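From the Sewing Room: New Felt on the Tables

The work tables at the Ruawai Sewing Room have been re-covered. Anyone who came in during August will remember the old tops, which had gone shiny in the middle and had a strip of packing tape down one side where the cloth had split. All of that is gone. The new covering is gray felt, stretched over the whole top and fixed underneath.

The felt came from Plesness, who sold us the end of a roll for 171 dollars. The adhesive, staples and edging thread brought the total to 343 dollars, which was paid out of the spring remnant sale. Rawiri McPhee did the stapling over two evenings, and Kylie Cosgrove cut the felt and eased it around the corners. The corners took longer than the rest of the job put together. They are rounded, and felt bunches on a curve unless it is steamed first and pulled a little at a time.

We looked at other coverings. Braltow makes a rubber-backed mat that several members use at home, and it is a good mat for rotary cutting, but it is cold to lean on and slippery fabrics slide on it. Felt holds a pattern piece still without pins while you get your bearings. It is also quieter when you put the shears down.

A few things to know about using the tables:

Please don't iron on the felt. The ironing boards are by the sink, and the small Ondden press can be carried to either side of the room.

Rotary cutters need a hard mat underneath, every time. There are 2 in the rack, and they go back flat - one left leaning against the radiator last winter never recovered.

Tailor's chalk is fine, but light colors show on gray. Pale streaks and scuffs have started to appear already and most of them brush out. Use the stiff clothes brush on the hook and work in one direction. Rubbing in circles pushes the chalk down into the pile.

Look over the surface before you lay out anything white. Lint and specks of dirt sit on top of felt and will transfer to pale cotton. A turn with the sticky roller is enough. Refills are in the second drawer, under the bias tape.

Clear the table completely at the end of your session, pins included. We got through a box of 2,000 pins last year and a good share of them ended up in the old covering, point up.

Kylie kept the offcuts, and the larger pieces are in the basket by the door for anyone who wants them. They make decent needle books and good pads for the feet of a sewing machine.

The evening group meets at 7 p.m. as usual through September. The button tins are being sorted this month, so if you are missing a particular one, ask before you buy a replacement.

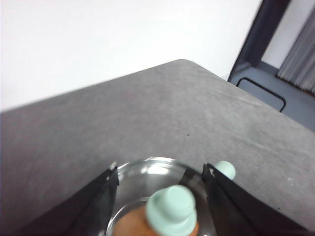

How do you get machine oil out of a felt table covering?

Blot it with a paper towel first, then cover the spot with cornstarch and leave it overnight. Brush the powder off in the morning and repeat if a mark is still showing. Keep water off it until the oil has lifted, and lay scrap cotton over the spot if you need the table in the meantime.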